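Section 4. Airing and care of the mattress

Read this section before the first night of use. It applies to the Flelach single and the Flelach double, both with the slatted base. If you have the folding guest model, go to section 6, as the fixing of the slats is different.

4.1 Before you start

The mattress is pressed flat at the factory and rolled in a plastic sleeve. It needs time to come back to full height. Please choose a room with a window that opens, and keep the door to the rest of the house closed while the sleeve is off. A light smell in the first days is normal and is not harmful.

You will need:
a pair of scissors with round points
a soft brush or a vacuum cleaner with the furniture nozzle
one clean white sheet, washed without softener
a second person for the double size

CAUTION: Do not use a knife to open the sleeve. Cuts in the cover are not included in the warranty.

4.2 Unrolling

1. Put the roll on the slatted base with the printed arrow toward the head end.
2. Cut the outer sleeve along the dotted line only.
3. Let the roll open by itself. Keep your hands on it, but do not hold it back with force.
4. Remove the inner film. Children must not play with it.
5. Turn the mattress so that the side with the sewn label is down.
6. Wait until the corners are flat. In a cold room this can take up to 80 hours – do not put a heater near the mattress to make it faster.

Note: You may sleep on the mattress during this time, but it will feel harder at the edges than in the middle.

4.3 Putting on the sheet

1. Begin with the corner that is closest to the wall.
2. Pull the sheet over this corner, then over the opposite one.
3. Smooth the top with the flat hand, from the middle to the sides.
4. With a flat sheet, let the sides hang for the first week. The air must be able to pass under the mattress, and a sheet that is pushed in tightly all around will slow this down.
5. Do not leave clothes or towels on the bed after a shower or after sports.
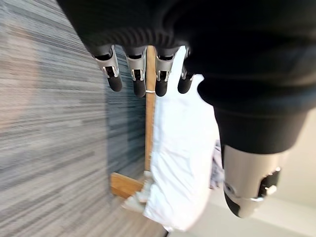
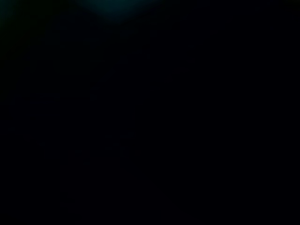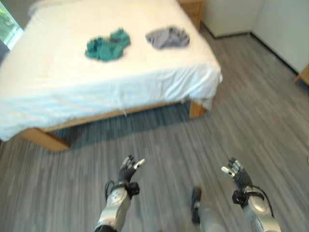 4.4 Weekly airing

1. Take off the blanket and the pillows in the morning and put them over a chair.
2. Fold the sheet back to the foot end.
3. Open the window fully for a short time. A window that is only tilted cools the wall but changes little air.
4. If there is a radiator under the window, close the valve first.
5. Make the bed again after 40 minutes or later.

In October, when the heating season begins in many houses, the difference between the warm room and the cold outer wall becomes larger. Move the bed a hand's width away from the wall until spring. If you find gray or black points on the underside, stop using the mattress and write to the Stastside service desk before you try to clean it.

4.5 Turning

1. Turn the mattress head to foot every three months.
2. Do not turn it upside down. The zones for the shoulder and the hip are only on the upper side.
3. Lift by the side handles. They are made for moving the mattress on the base – they are not strong enough for carrying it up the stairs.
4. Write the day of turning on the card in the back cover of this manual.

4.6 Checking the slats

When the mattress is lifted, press each slat in the middle with your thumb. It should bend a little and come back. A slat that stays down, or makes a dry sound, must be changed. Order slats by the part number 133 for the single and 560 for the double. They are sold in pairs. The rubber holders are not included and can be used again if they have no cracks.

CAUTION: Do not put a board under the mattress in place of missing slats. Moisture will collect between the board and the cover.

4.7 Stains

Use cold water and a small quantity of mild soap. Press the cloth on the stain, do not rub. Let the place dry completely before the sheet goes back on. The cover has a zipper, but this is for the factory only and the cover must not be washed in the machine.

Text of this section: Piret Kairys, Stastside. Revised 2003-12-06.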